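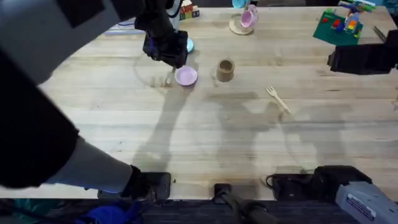

Figure 1. The wooden table, with a pink plate and a small light-blue cup.

Salt Reduction in a Pearl Barley and Root Vegetable Soup
Food Studies, second-year group project
Project group: Anežka Murín, Kamil Říha, Shota Fukuda
Supervisor: Libor Kubíček

1. Background

The group was asked to take a standard canteen recipe and lower its salt content without changing the cost per portion. The soup chosen is served at the Dutlow site in February and is made with carrots, celeriac, onion, pearl barley and a powdered vegetable stock. The stock supplies most of the salt. The recipe was provided by the kitchen manager, Juraj Procházka, whom the group thanks for his assistance.

2. Method

Four batches were prepared. Batch A followed the original recipe. In Batch B the stock powder was halved. In Batch C it was halved and the onions were browned slowly in rapeseed oil before the liquid was added. Batch D was the same as Batch C, with 115 g of dried mushrooms soaked overnight and added together with their soaking water. All vegetables were cut to the same size and the barley was rinsed twice. Each batch was simmered until the barley was tender and then held, covered, until serving.

Portions of 152 ml were offered to tasters in random order. Tasters scored each soup for flavour, thickness and aftertaste, and were given water and plain bread between samples. Written comments were optional. 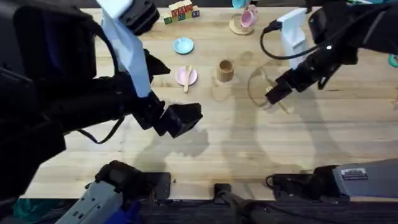 Figure 2. Toy dishes on the tabletop, including the pink plate.

3. Results

Batch A received the highest flavour score, followed closely by Batch D. Batch B was described by several tasters as thin or watery, although its thickness score did not differ from that of Batch A. Batch C was preferred to Batch B on flavour and aftertaste. Two tasters disliked the mushrooms in Batch D and said so at some length.

The browning stage added 4 minutes of attended work for each onion pan. This was considered acceptable by the kitchen.

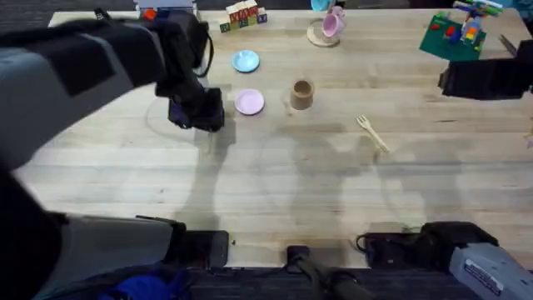 4. Discussion

The results suggest that part of the salt may be replaced by browned onion and mushroom. The cost of Batch D was slightly above the limit set in the project outline. Fewer mushrooms, chopped more finely, should be tried. The group did not test whether the flavour holds after chilling and reheating, and this should be done before the recipe is changed.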